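Sorting Out a Workshop Bench: Bins, Small Parts and Keeping It That Way
Updated Tue 22 April

Tips in this section: Bench and storage | Sharpening | Glue and finish | Floor and dust

Most benches get messy the same way. You finish a job late, you put the last few things down on the nearest flat surface, and the next job starts on top of them. After a few months you are working on a strip the width of a cutting board at the front edge. These are the methods that have lasted in my own shop, which is half of a two-car garage.

Clear the whole bench first

Take everything off. Put an old sheet on the floor and move the lot onto it, including the things you are sure belong there. Wipe the top down with a damp rag and let it dry. If there are dried glue drips, a cabinet scraper held nearly upright takes them off faster than sanding.

Then put things back one at a time, and only the things you have used in the last month. On my bench that was a vise, a square, two pencils, a block plane, a tape measure and a brush. Everything else went to a wall, a drawer or a bin.

Do this on a day when you have no project waiting. I tried it once with a half-built bookcase clamped at one end, and all I did was move the pile from the left side to the right.

Open bins or lidded boxes

I used lidded boxes for years and stopped. A lid becomes a shelf. Something gets set on it, then something else, and you no longer open the box. Open bins look worse but get used.

Use lids for these:
Sandpaper, which curls in damp air
Anything with a blade
Loose nails and screws you carry from place to place
Dust masks

Leave these open:
Gloves, rags and knee pads
Clamps under six inches
Tape rolls
Parts from the job you are on now

Keep one bin for the current job and nothing else. When the job ends, empty it. If you skip that step the bin becomes a junk drawer inside of two jobs.

Metal or plastic

Plastic bins are light and don't rust. They crack in an unheated garage if you drop a hammer in them in January. Metal bins take abuse, but they are loud and they scratch. Scratches on the inside don't matter. On the outside, at the bottom corners, bare metal will rust if the bin sits on concrete, so set it on a board or a scrap of old flooring.

My larger bins are secondhand from Mukness, a restaurant and shop-fitting salvage place two towns over. The small ones are plastic Sindeck stackers, bought new. The Sindeck ones have a lip at the front that holds a paper label, and the labels fall out. Use masking tape and a marker and press it down hard.

Cleaning a used metal bin

Secondhand bins often come with a film of old oil. Dish soap and hot water will get most of it. For what is left, use mineral spirits on a rag, outdoors or with the door up. Lay the rag out flat to dry afterward and don't ball it up in the trash.

For rust spots:
1. Scrub with a gray abrasive pad, dry.
2. Wipe with white vinegar and wait twenty minutes.
3. Rinse and dry right away with an old towel.
4. Rub on a thin coat of paste wax.

The wax also makes it easier to sweep sawdust out later. I redo it every March, when I do the saw table.
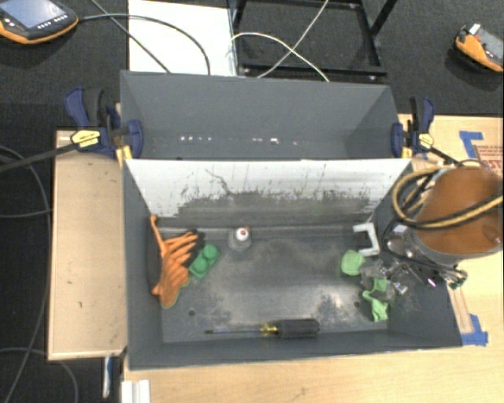 A liner helps if you keep chisels or measuring tools in a bin. Rubber shelf liner from the dollar store is fine. Cut it half an inch small on every side so it lies flat, and don't glue it. You will want to take it out and shake it.

Small parts

Count how many kinds of screws you use before you buy an organizer. I bought a Cirillo cabinet with 19 drawers and thought it would be too small. I use 11 of them. The rest filled up with odd hinges, picture hooks and keys that don't fit any lock in the house.

Sort by length first and by head type second. When you are reaching for a screw you usually know how long it has to be, and you can live with a different head if you must.

Tape one sample of the part to the front of each drawer. It is quicker to read than a label and it still works when your hands are full and your glasses are on the other bench.

For mixed screws from jars and coffee cans, don't sort them all in one sitting. I poured out a can last winter and counted 161 pieces before I quit, and that was a small can. Now I keep a magnetic dish on the bench and sort a handful while glue sets up. Throw out anything with a chewed head. It costs a few cents to replace and it will only strip the next time you use it.

If you do a lot of framing or deck work, a contractor box of 4,000 screws is cheaper per piece, but split it into smaller tubs right away. The cardboard won't survive a damp floor.

Gloves and rags

Gloves last longer if you let them dry open. Pull the fingers out straight and hang them by the cuff from a clothespin. If they live in a bin, turn the bin over once a week and shake the grit out, or it works its way into the lining.

Keep three kinds and no more: a leather pair for lumber and metal, a coated pair for general work, and disposable ones for finish. Never wear any of them at the table saw, drill press or lathe.

Cotton T-shirts make the best rags. Cut off the seams and the printed part, which leaves streaks in varnish. Terry cloth is good for water and bad for everything else, because it sheds.

Where to put the bins

The bins you use most should be between your waist and your shoulders. Heavy ones go low. Nothing that weighs more than a gallon of paint should be over your head.

Don't put a bin under the vise. It fills with sawdust. Don't put one behind another unless the one in back holds something you need only a few times a year.

If you are building shelves for bins, measure the bin at the rim, where it is widest, and add an inch on each side for your fingers. Leave four inches above it so you can reach in without pulling it out. I built my first set with one inch above and had to take it apart. The second set uses Jurnilley brackets on the studs and plain 1x12 boards. I didn't put a back on it, and the wall behind has stayed dry.

Keeping it up

Ten minutes at the end of the day is enough if you do it every day you work. Put tools back first, then empty the current-job bin if the job is done, then brush the top toward you into a dustpan. Sweep the floor last.

If you only get out there on weekends, leave the ten minutes for the start as well as the end. Things get carried in from the house during the week: a lamp that needs a switch, a chair with a loose leg, somebody's bike pump. Give those their own spot by the door. Mine is a milk crate on the floor, and when it is full I fix what is in it before I start anything new.

Questions that come up

Is pegboard better than bins?
For tools with a handle, yes. For anything soft or loose, no. Use the quarter-inch thick board, since the thin kind sags and the hooks pull out with the tool.

What about drawers under the bench?
Shallow ones are good. A drawer deeper than five inches ends up with layers, and you forget the bottom layer.

How do I keep bins from sliding on a smooth top?
Four dabs of silicone caulk on the underside, left overnight to cure with the bin upside down. They wear off in a year or two and you put on new ones.

Can I store finish cans in a metal bin?
Yes, and it is a good place for them, as a leak stays in the bin. Keep them away from the water heater and write the date you opened the can on the lid.

Next in Bench and storage: Hanging clamps on a sloped wall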